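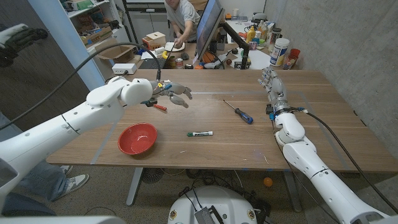 A small screwdriver with a red handle, at the table.

Skevovley Sailing Club
Summer Evening Series: frequently asked questions
Last updated 3/25/25

When does the series start?
The first race is in the first week of June. Racing is weekly after that, with a break in the middle of the series for the regatta at Mullell. Dates are in the sailing programme, which members can collect from the office.

What time is the first warning signal?
18.25 for the keelboats, with dinghies five minutes later. If the start is postponed, the race officer will fly AP and call it on the radio. No race will be started after 19.30.

Who can enter?
Any boat with a valid handicap, sailed by a member or by a visitor who has paid the series fee. There are 3 classes: keelboats over 7 metres, small keelboats, and dinghies. Boats that don't fit one of these should talk to Slavica Stojanovska in the sailing office before entering.

How much does it cost?
The full series is £57 per boat. Single evenings can be paid for at the office before 17.45. Juniors sailing club boats pay nothing beyond their membership.

Do I have to be a member?
The helm does, if the boat is entered for the whole series. Crew don't need to join, but they must sign the crew sheet each evening they sail.

I don't have a boat. Can I still race?
Yes. Put your name on the crew list with your weight, your experience and a phone number. Skippers ring round from it on the afternoon of the race. New people often get their first sail on Bello or Yordanov, the two club keelboats, which carry an experienced helm and up to four crew.

What should I bring?
A lifejacket or buoyancy aid, soft-soled shoes, gloves if you use them, and a waterproof top. It gets cold on the way in even in July. The club has lifejackets to lend, but not many in small sizes.

Where is the start line?
Between the mast on the club wall and the outer distance mark, which is orange. For keelboats in light south-westerlies the line may be moved out to the committee boat near the east cardinal. Listen to the radio from 18.00.

Which radio channel do you use?
Channel 37. Please keep off it during the starting sequence unless there is a safety problem.

How are the courses set?
From the course card. The course number goes up on the board no later than the warning signal and is read out once on the radio. Cards from previous years should be thrown away, as the two northern marks have moved.

How does scoring work?
Low point, with the best two thirds of your races to count. A boat that does race duty gets average points for that evening, once per series.

What happens if I get it wrong and hit another boat?
Take your turns if you broke a rule and there is no serious damage. Protest forms are in the office and must be handed in within an hour of the last boat finishing. Senad Mladenović arranges the hearings, normally for the following week.

Is there a sail number rule?
Your number must match your entry form. If you borrow a sail, tell the race officer before the start. Last season we had a 593 and a 3892 swap mainsails and both were scored as not starting until it was sorted out.

Can I leave my boat at the club between races?
Dinghies can use the lower park for the length of the series. Tie them down at both sides and label the trolley. Keelboats need a mooring, and the visitors' buoys are for one night only.

Is there food afterwards?
The galley serves until 21.30 on race nights. Results are put up by the bar once they have been checked.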